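Notebook, Altarska workshop, Sosavville
07/09/2023
Entry rack, second build

Continuing from the February pages. The first rack went back to the store room with the bent crossbar still on it. Anyone who wants the bar can have it, the rest of the steel is good and should stay together in one pile.

Parts used today: black punched uprights, the short crossbars for the sides, two pale wood shelves, the back lip for the upper shelf, wood screws from the open box. No new steel was bought. The shelves are from the Sengar order and had been lying flat under the bench since they came in. One of them had picked up a ring from a can of wax, which sanded out. The other was clean.

Weighed both before fitting. Upper shelf with the lip screwed on: 2,647 g. Lower shelf, plain: 2,122 g. I had expected them to be further apart. The lip is a thin strip and I must have been remembering the old one, which was cut from much heavier stock.

Assembly, for whoever repeats it:

Lay the two left uprights on a blanket, holes facing each other, and put the crossbar in finger tight. Same for the right. Stand both sides up with the lower shelf between them and get one screw into each corner. Do not tighten yet. Drop in the upper shelf, one screw per corner again. Push the whole thing down hard from above, then go around and tighten everything, starting at the bottom.

I tightened the right side fully before the left was in and had to back it all out. The shelf wanted to sit a hair high at the rear corner and no amount of leaning on it would help. Once everything was loose it dropped into line. This was already written down in the February pages, in my own handwriting, and I still did it.

Upper shelf height: 10 holes up from the lower one was the first try. Too tall. There was a lot of air over the lower shoes and the top shelf ended up where you catch your hip coming through the door. Moved it down and it looks better and feels steadier. I marked the hole we settled on with pencil on the inside of each upright, where it can't be seen. If the pencil rubs off, use the tall rubber boots from the yard as a gauge. They should NOT fit on the lower shelf. Tall boots go on the tray by the outside door. 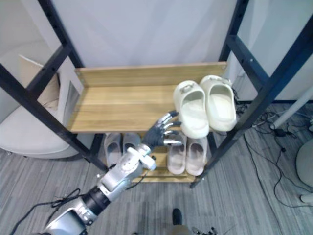

Shelf depth came up again. The complaint about the old rack was that shoes got pushed too far back and fell down behind, and then someone had to drag the rack out from the wall to get them. With the lip on the upper shelf that problem should be gone up there. The lower shelf has no lip of this kind planned. I thought about adding one and decided to wait. Things that fall off the back of the lower shelf only drop a short way and you can reach them from the side.

The other thing about the lip is that it sets where the heel stops. If a shoe is longer than the shelf can take, the toe hangs over the front. A little of that doesn't bother me. The pair of off-white clogs on top has one shoe set slightly farther forward than the other, its toe past the front edge, and it sits fine. I would not want a work boot doing the same thing at knee height in a passage people carry boards through.

Load check on the upper shelf: put 4,000 g on it in the center, two bags of fine sand side by side on a folded cloth. Left it through lunch. No sag I could find with the straightedge, front or back. Moved the bags to the front edge and pressed the rack sideways with one hand. Some sway, less than the old one. Went over the right-hand screws again and it improved a little. I'm leaving it at that. It is a shoe rack.

Did not repeat the load check on the lower shelf. Same wood, same screws, and if it fails the shoes will travel a couple of inches.

Finish. The shelves have one thin coat of wax and I don't plan on another until the fall. The question is what they'll look like after wet weather. The old shelves had dark half-moons all along the front where people set down damp shoes, and those never came out. Options as I see them:

Another coat of wax, cheap, takes an evening, will need doing again.
Harosent floor oil, half a can left on the top shelf of the paint cabinet, smells for days.
A strip of rubber matting on each shelf, ugly, but it comes off for washing.

I lean toward the oil if the weather is good enough to leave both doors open. Test it on the offcut first. The offcut is behind the bench with "rack" written on it. Please don't make it into a door wedge like the last one.

What goes where. We never agreed on this for the old rack and it turned into a heap. Proposal:

Upper shelf: clogs and slides, anything with a hard sole that gets put on and taken off many times a day. You can step into them with your hands full once they're on the floor, and you can lift them down without bending.
Lower shelf: soft slippers, for the office side.
Outdoor shoes: tray, not the rack.
Unclaimed shoes: in the crate for the rest of the month, then they go.

Pairs go side by side with the toes facing out. I know some people prefer the heels out so they can hook them with two fingers. I tried it both ways this afternoon. With the heels out, the soft slippers flop open and take up more width, and it is harder to tell which two belong together. With the toes out they line up and you can see at a glance what is there. Not a strong opinion. If everybody drifts to heels out by next week, I'll change the note on the wall.

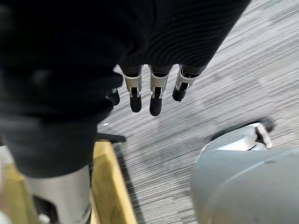
Gaps between pairs. I used the width of my hand at first, which is generous, and the shelf filled up too quickly. Went down to three fingers. At that spacing you can still get hold of a slipper from the side without shoving its neighbor along, and there's space for one more pair on the lower shelf if people are reasonable. Closer than that and the soft ones start to lean on each other.

Slippers themselves: the felt-soled ones from the old basket are worn through at the ball of the foot and I've thrown out the two worst pairs. The light gray ones are staying. The rest of the basket needs sorting by size, which I started and didn't finish. The sizes printed inside have mostly worn off. I have been writing them on the sole with the white paint pen, and it seems to hold as long as it's given a night to dry. Do the sole near the heel. On the arch it flakes.

Cleaning. The old routine was to lift every shoe off, wipe, and put it all back, so it got done about never. New idea: one shelf each week, alternating. Dry brush for the holes in the uprights, they collect dust and wax crumbs. Damp cloth for the wood, along the grain, then a dry one. Don't use the blue spray. It took the shine off the bench top in patches and I assume it'd do the same to the wax.

Check the corner screws when the shelf is clear. Quarter turn at most. The wood is soft and I've already felt one of the holes start to give, rear left on the lower shelf. If it strips, pull the screw, glue in a sliver of matching wood, trim it flush and start again the next day. The slivers are in the small jar with the green lid.

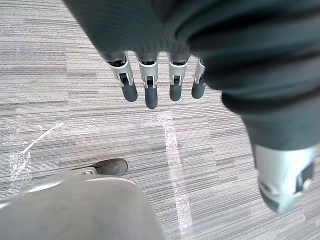 Leveling took more time than I had put down for it. On the concrete in the workshop the rack stood dead level the first time, all four uprights touching, and I took that as done. Over on the carpet it was a different matter. The pile gives under each foot by a different amount and the bubble drifted off toward the front within a few minutes of setting it down. I stood on the bottom crossbar to settle it, waited, checked again, and it had stopped moving. Still a touch low at the front. I cut two pieces of thin board to go under the front feet, and they're sitting loose there for now. If the rack is still level in a week they get glued to the feet. If it has sunk more I'd like to try one long board under each side instead, to spread the load out.

The feet will leave dents. Steaming them out worked where the filing cabinet used to be, with a damp cloth over the top and the iron held just clear of it. Took several passes. Worth knowing before anyone decides that the rack would look nicer a foot to the left.

Grit is the other thing with having it there. Concrete you sweep. Whatever comes off the soles in the passage gets walked in and stays. The small vacuum head fits under the lower shelf, the large one doesn't, and I bumped the front left foot off its shim finding that out.

Still open:

Sort the rest of the slipper basket, paint sizes on soles.
Oil test on offcut.
Cap the tops of the uprights. The cut edge on the rear right is sharp, I ran a file over it but it wants a proper plastic cap. The Sengar catalog has them in bags, much more than we need. Check the screw drawers first.
New note for the wall with the shelf arrangement.
Decide about a lip for the lower shelf. Leave until something has fallen off the back at least once.
Recheck level and all corner screws in a week.

Used the last of the medium sandpaper. Added to the list by the door.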